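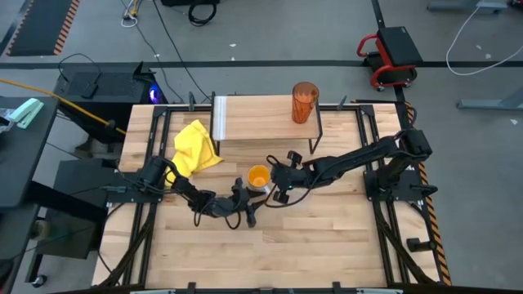
Ondrejka Bimanual Workcell

Product page for research users. Last revised November 25, 2021.

The Ondrejka workcell is a two-arm tabletop station for the study of learning from demonstration with household objects. It is supplied by Histiner as a complete unit: table, frame, two arms with two-finger grippers, fixed and wrist-mounted cameras, and the Nelik recording software.

Method

The station was designed for a training procedure in which a policy is first fitted to recorded demonstrations and then corrected by an operator during its own trials. In the reference study carried out at Vandon, the policy was trained on 800 demonstrations of handling cups, glassware and cloth, followed by 30 correction sessions. Corrections are stored with the same time base as the demonstrations, so both can be used in a single training run.

Wrist views are recorded separately for each arm. Users may include or exclude either view at training time – the recordings themselves are not altered.
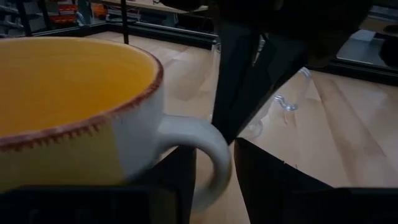
One reader of the Vandon report asked whether the wrist views are of any use once the fingers close around a handle and hide most of it. The study addressed this question directly. With the wrist views removed, failed grasps on handled cups rose by 35 percent over 200 trials. The difference was smaller for cloth, where the fixed cameras supplied most of the useful information.

Results should be read with care. All trials were held at a single station, and transfer to a second station has not yet been tested.

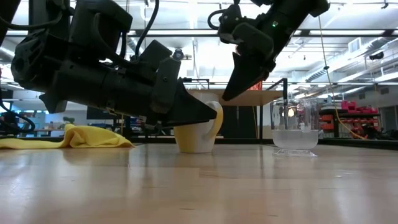
Glassware remains the most difficult category in the reference study. Errors were concentrated in the approach phase, before contact, and additional corrections reduced them only in part. A revised set of demonstrations for transparent objects is in preparation and will be issued to registered users with the next Nelik release.

Ordering

The workcell is available to universities and research institutes. Arms and cameras may be ordered separately – the frame is sold only with the table.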